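4.2 Grip wear and the problem of the confident golfer

Most of the players we tested believed their putter grips were fine. This belief was held most firmly by those whose grips had gone smooth and shiny under the right thumb, and it survived being shown the grip. We mention it first because it shaped how the wear trial had to be run: asking golfers to rate their own grips told us a good deal about golfers and very little about grips.

The trial used 84 putters from the members' racks at two clubs, Rimine and Guillot. Each putter carried one of two rubber grips, the plain Grineck or the patterned Skaltix, and every grip had been on its shaft for at least one full season. Owners kept a diary of rounds played. The diaries were uneven. One player logged every practice putt, including those on his living room carpet, while another returned a single line reading "usual amount." We kept the second player in the study and used his club's booking record in place of his diary.

Each player made three sets of putts from the same spot on a flat part of the practice green, first with dry hands, then with hands dipped in water and shaken once, then with a rain glove. Face angle at impact was read from a small sensor clipped below the grip. After removing misreads and a handful of putts struck while talking, 1313 strokes were left for analysis.

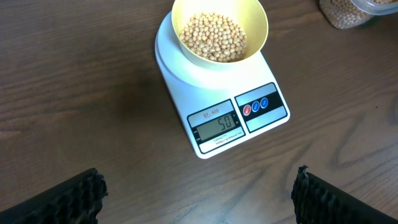
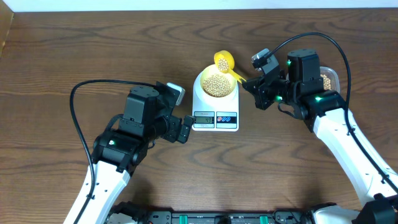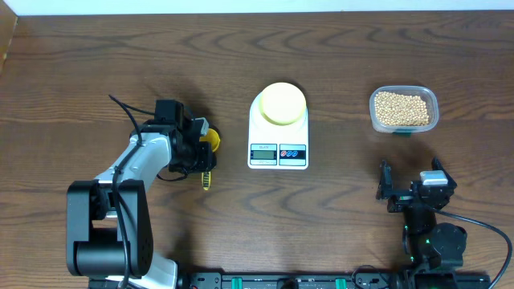 Figure 4. Digital kitchen scale with a bowl of dried soybeans (first and second panels); tabletop with robot arms (third panel).

With dry hands, wear made almost no difference. Players with badly worn grips spread their face angles no more widely than players with fresher ones, and a few of the tidiest strokes in the whole set came from a Grineck so old that its end cap had been replaced with a wine cork. We had expected at least a small effect here and spent two weeks in August looking for it. It was not there.

Wet hands were another matter. On the worn grips, the spread of face angle grew clearly, and it grew more for players who described their hold as "light." Players who already squeezed the club like a railing in a storm lost very little. This will disappoint teachers, several of whom have spent years telling pupils to squeeze less. We do not suggest they stop, only that the advice assumes a grip with some surface left on it.

The pattern on the Skaltix helped in the wet while the ridges lasted. Once they had worn down past the point where a fingernail would catch, the two models behaved alike, and the plain one had cost less. Owners of the patterned grip did not receive this news warmly. Fingernail checks were made by two of the authors working separately, who agreed on all but six putters. Those six were settled by a third author with longer nails.

Rain gloves removed most of the remaining difference between grips. They also removed most of the players' enthusiasm, and nine asked to stop before the set was complete. Their partial sets are included in the totals but left out of the comparison between models.

Two limits should be kept in mind. Shaking wet hands once is a poor copy of a real downpour, in which the towel is wet too and the player has usually lost interest. And our putts were short. On longer putts the swing is bigger and the club has more chance to turn in the hands, so the effect of wear may be larger than we report. We did begin a long-putt trial at Guillot - it ended when the green was closed for reseeding - and those strokes are not used anywhere in this paper.

Comments (3)

Rodrigo Gallardo
12 Sep 2022
Did you clean the grips before testing? A scrub with dish soap brings back more feel than people think. My own Skaltix went from awful to merely bad.

Agathe Chauvin
I would like to see the long-putt numbers anyway, even if the set is incomplete. Also the cork. What kind of cork?

Benoît Langlois
I played in this at Rimine and I still say my grip is fine.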